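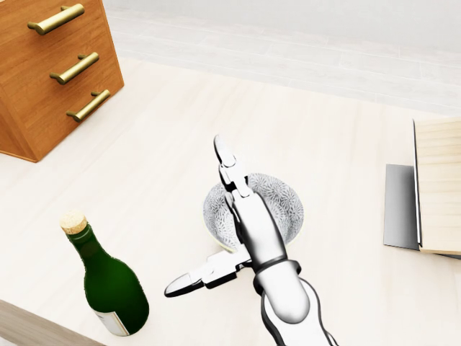

I've been meaning to write this up ever since my sister asked me how I got our old dresser drawers to stop sticking, and then two more people asked, so okay, it's going on the page. This is the candle wax method plus the extra stuff you do when wax isn't enough. It works on plain wood-on-wood drawers, the kind with no metal slides. If yours have metal tracks with little wheels, skip this one, because wax will just gum them up.

Posted 5/12/22

## What you need

- a plain white candle or a chunk of paraffin (canning wax is great)
- a pencil
- medium and fine sandpaper, 120 and 220 grit
- a rag and an old toothbrush
- a vacuum with the skinny nozzle
- a small block of scrap wood
- wood glue and a clamp, maybe

I buy my paraffin at Fairclough Hardware because they sell it by the single block, but the grocery store has it too, over by the jars. Don't use a colored candle. I did that once with a red one and the edges of my T-shirts went pink!

## Get the drawer out

Empty it first. I know, I know, but a drawer full of jeans is heavier than you think and the bottom panel on an old one is often just sitting in a groove. Pull it out as far as it goes, then lift the front a bit and keep pulling. Some drawers have a little wooden tab on the inside back of the frame that you have to turn sideways before they'll let go. Feel around up there with your hand before you start yanking.

If it's jammed shut, take out the drawer above or below it and push from behind. Still jammed? Run a hair dryer on low inside the gap for a few minutes. Damp wood swells, and a bit of warm air can shrink it back enough to get things moving. Keep the dryer away from the finish, though.

Write the drawer's position on the back in pencil. They look the same and they are so not the same.

## Clean before anything else

Vacuum out the empty space and brush off the runners (those are the strips the drawer sits on). You'd be amazed what's back there. Ours had a bus ticket to Bakdale and a whole layer of gray fluff that had mixed with somebody's old soap and turned to paste. Scrape that kind of thing off with the edge of a plastic card, wipe with a barely damp rag, and let it dry overnight.

## Find the tight spot

Rub the pencil all over the bottom edges and sides of the drawer. Go heavy. Slide it in and out a few times, take it out again, and look for the places where the pencil has smeared or gone shiny. That's where it's rubbing.

My friend Naima Fawzy does this with chalk and says it shows up better on dark wood. Fair enough, but I always have a pencil.

## Sand a little, test a lot

Wrap the 120 around your scrap block and take a few strokes off the shiny places only. Put the drawer back in and try it. Take it out, do a few more strokes. This is the boring part, and I'd put the radio on. You can't put wood back, and a drawer that fits in a humid month gets looser once the heat's on in December. Stop when it moves with a light drag, then smooth the spots with the 220 and wipe off the dust.

## Now the wax

Rub the candle hard along the bottom edges of the drawer sides, then along the tops of the runners, then wherever the drawer touches the frame. You want a thin, even coat that you can feel more than see. If it's crumbling off in flakes, warm the candle in your hand for a minute. Slide the drawer in and out ten times or so to spread it around, and add more where it still feels grabby.

Bar soap works too, and my grandmother swore by it, but it pulls in moisture and that's how you get the paste I was complaining about. Please don't use cooking oil. Or spray lubricant, which soaks in and gets on your clothes.

## If it still sticks

Set the drawer on a flat table and press on each corner. If it rocks, it's twisted, usually from a joint that's come loose. Work some glue into the joint, clamp it, measure corner to corner both ways so you know it's square, and leave it alone until the next day.

Worn runners are the other big one. If there's a dip where the drawer has been riding for decades, the front will sag and scrape. Nylon tape made for drawers fixes a shallow dip. For a deep one you'd need a new strip of hardwood, and I chickened out and had Liam Bickerstaff over in Jornham cut mine for me.

I redo the wax maybe once a year. Keep the leftover candle in the drawer you use least, wrapped in a sandwich bag so it doesn't pick up lint.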